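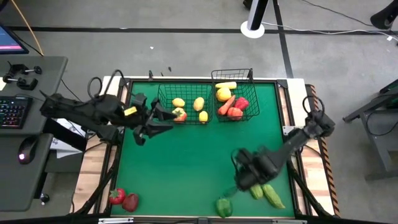
Two arms, two baskets, one fruit and veg shop's worth of optimism.

Search this forum... Advanced Go
Reading time: 4 min

Thread: How much mess do you leave in your demos?

gripper_gary
Posted 5/2/22

We're collecting teleop demos for a sorting job on the Ludo cell at Sekville. The job is to pick the loose veg off the mat and put it in one of the two wire baskets. Sugeng Kwok wrote the protocol and wants every starting layout randomised, baskets part-filled, the lot. Rizal Simanjuntak reckons we should start from a tidy mat and add chaos later, once the policy can find its own elbow.

I've been the one on the leader arms, so naturally my view wasn't sought. We're at 113 keepers so far. What do the rest of you do?

mulga_bill_ml
Randomise from the start. We did the tidy version first on a job called Wattimena and ended up with a very expensive machine for picking up a capsicum from one particular square of table. Move it a hand's width and the arm went to the old spot and closed on air, with great confidence.

toastrack
Disagree with Bill, as is tradition. If you've only got 113 episodes and you vary layout, object, basket and which arm does the pick, you've got one example of everything. Fix the arm assignment at least. Left arm takes the left half, right arm takes the right half, and vary the rest.

gripper_gary
Arm assignment is sort of fixed already, in that I'm right-handed and lazy.

The bigger headache is the approach. I've been going in slowly with the fingers wide, because the capsicum is fat and I don't want to clip a shoulder. Sugeng says my hovering is teaching it to hover.
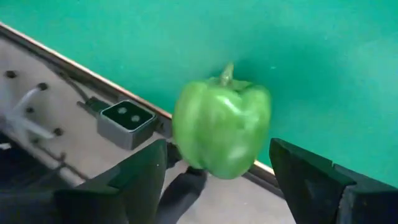

He has a point. I played back a batch last night and there's a long stretch in most of them where I'm plainly thinking about lunch. Do people trim those pauses, or leave them in and hope the volume drowns them out?

toastrack
Trim. Anything over 16 frames with no joint movement gets cut on ours, except right around the grasp. Leave the grasp alone or the fingers appear to teleport shut.

mulga_bill_ml
Don't trim, re-record. A hesitant demo with the pauses cut out is still hesitant, it just looks like you've had too much coffee. Throw out your first 30 episodes as well. Everyone drives like a learner for the first 30.

toastrack
Some of us have a budget, Bill.

mulga_bill_ml
Some of us have 3349 episodes and still bin the bad ones.

flatwhite_kinematics
Lurker here. You're both arguing about the pick and I'd be more worried about the place. Wire baskets are a nuisance. Objects behind the mesh look sliced up from a side-on camera, and a part-full basket never offers the same gap twice. Where are you letting go, Gary? Over the middle, or wherever there's room?

gripper_gary
Wherever there's room, more or less. I carry high, stop over the baskets, have a look, then commit. Yes, I know, another pause. Rizal has asked for a written release procedure so that whoever takes over the leader arms in June does it the same way. Draft follows, have at it. 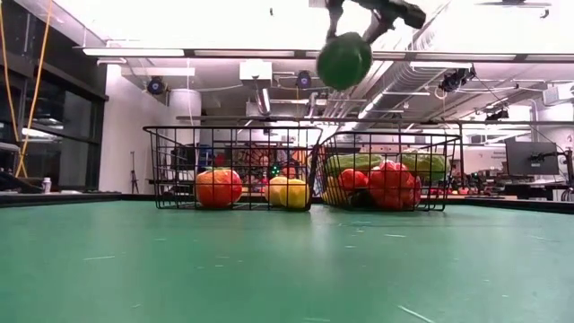 RELEASE PROCEDURE, DRAFT 2

1. Choose the basket before leaving the mat. Changing your mind in mid-air gets the episode tagged "indecisive" and set aside.
2. Carry above rim height the whole way across.
3. Lower until the object is inside the rim. No dropping from altitude, however satisfying.
4. Open, wait a beat, go straight up. Dragging a finger through the wires scraps the episode.
5. Log it in Flovesik with the basket, the object and the arm used.

toastrack
Step 4, how long is a beat? You'll get three operators and three beats.

flatwhite_kinematics
I'd keep the "indecisive" ones in a separate folder. Handy later if you want examples of recovering.

mulga_bill_ml
Never thought I'd say it, but toastrack's right about the beat. Put a number on it. And you still need to re-record the first lot.

gripper_gary
Sugeng has read the thread and sides with Bill on the re-recording. So that's 30 more goes at the strawberry for me. Will post the revised step 4 when Rizal and I have agreed on a number.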